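Chapter 6
Comparing Grippers on Packaged Goods

6.1 Why the object set comes first

A gripper test measures two things at once: the hand and the object it is asked to hold. If the object set is chosen carelessly, the second measurement swamps the first. A suction cup will look excellent on cartons and poor on mesh bags, and the reported success rate will mostly reflect how many of each were in the box. The reader of such a report learns little about the cup.

This chapter sets out a method for comparing end effectors on small grocery items. It assumes that the arm has been calibrated as described in Chapter 4 and that the camera positions are fixed for the length of a trial block. Readers who skipped Chapter 5 should at least review the section on force limits before using the worked data at the end of this one.

Three hands are used throughout. The Ilar is a parallel-jaw gripper with flat, replaceable pads. The Cusico has two angled fingers that close along a shallow arc, so the distance between the tips and the palm changes as the hand closes. The Cundo is a single-cup vacuum tool with a bellows. All three were driven by the same Işık controller, with the same approach speed and the same timeout.

6.2 Terms

Attempt. One closing motion, or one application of vacuum, whether or not contact is made.

Hold. The item clears the table and stays in the hand for the full dwell time.

Slip. The item clears the table and then moves relative to the hand by more than the limit set for the block. A slip is recorded separately from a drop. The two are often merged in published tables, and the merged figure can't be separated later.

Damage. Any lasting change to the item or its wrapper. Crushing of the contents counts even where the wrapper is intact.

6.3 Structure of the trials

The object set contained 28 items. The full comparison ran to 3,396 attempts, divided into blocks by hand and by item class. Within a block the order of items was shuffled, and the starting pose was drawn from a fixed list. Of the attempts, 447 were made with at least one neighboring item close enough to touch the fingers during approach. These are treated apart from the rest in Section 6.7, where clearance is the main variable.

Pad wear was checked at the start of each block. Pads on the Ilar were replaced once, in March, and the blocks before and after the change are reported under separate headings.

6.4 Wrapper, contents and pose

Items in flexible film raise a problem that rigid items do not. The outer surface the camera detects is not always the surface that carries the load. Film may stand away from the contents by several millimeters, and a finger that closes to the detected width may grip film alone. The item then lifts, rotates under its own weight and is recorded as a slip. With the vacuum tool the same gap has a different effect – a crease under the lip of the cup lets air in, and the pressure never reaches the threshold.

Glass jars and tall cylinders behave more predictably in the hand but are less forgiving on approach. A jar has a lid and a body of different diameters, and the planner must be told which one to use. A tall container can be tipped by a light touch near the top, well before the fingers begin to close. When such items stand behind or beside a wrapped block, the approach path to one is limited by the height of the other.
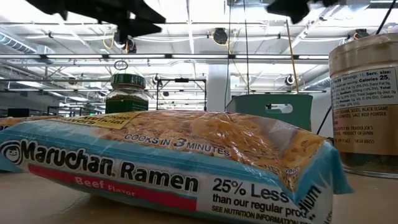

For this reason pose is recorded per item and again for the group. The group record gives the order of items from front to back, the height of each, and whether any label or edge used for detection is hidden from the working camera. A pose list that omits the group record can't be used to repeat a cluttered trial, even where every single-item pose is correct.

Section 6.5 applies these records to the Ilar and Cusico hands, beginning with film-wrapped items lying on their sides.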